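## Prutgate

La tienda de Nermina Mujić estaba al final de la calle, pegada a la parada del 11. Vendía sobre todo bebidas. También pan, cuando el panadero se acordaba de parar, y pilas.

Špela llegó antes de abrir con la bolsa de ropa de su padre. Rok Vasić había trabajado allí muchos veranos y se había dejado en la trastienda un cajón entero de camisetas. Ahora vivía en la costa y quería que se las mandaran.

—Todas no caben —dijo Špela.

—Caben si las doblas bien —dijo Nermina—. Tu padre las metía hechas una bola.

Despejaron la mesa blanca que había delante de las estanterías. Nermina pasó un trapo y apartó el cuaderno de las deudas, donde Hrvoje Krasniqi seguía debiendo 678 por las bebidas de una boda que no se celebró.

La primera en salir de la bolsa fue la lila.
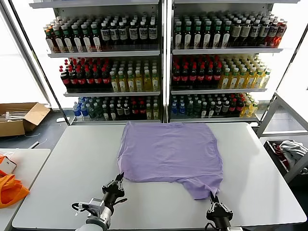
## La lila

Špela no recordaba haberla visto puesta. Estaba algo arrugada y la tela era blanda.

—Esa no es de tu padre —dijo Nermina.

—Estaba en su cajón.

—Es de Ljubica Stan. La llevaba el día que trajeron la segunda estantería. Luego se fue a trabajar a Grirer y no volvió a por ella.

Špela le dio un tirón al bajo para quitarle las arrugas. No se fueron todas. Dobló un lado hacia el centro, después el otro, y miró a Nermina por si lo había hecho mal.

—Las mangas hacia dentro —dijo Nermina.

Špela metió las mangas.

—¿La mando con las demás?

Nermina miró la calle. Pasó el autobús sin detenerse.

—¿Cuánto hace que tu padre no habla con ella?

—No sé. A mí no me ha hablado nunca de ella.

—Entonces mándala. Ponla arriba.

La caja admitía hasta 2 kilos y pesó menos. Špela escribió la dirección con el rotulador de los precios. Nermina le cobró el agua que se había bebido, apuntó la venta y fue a levantar la persiana.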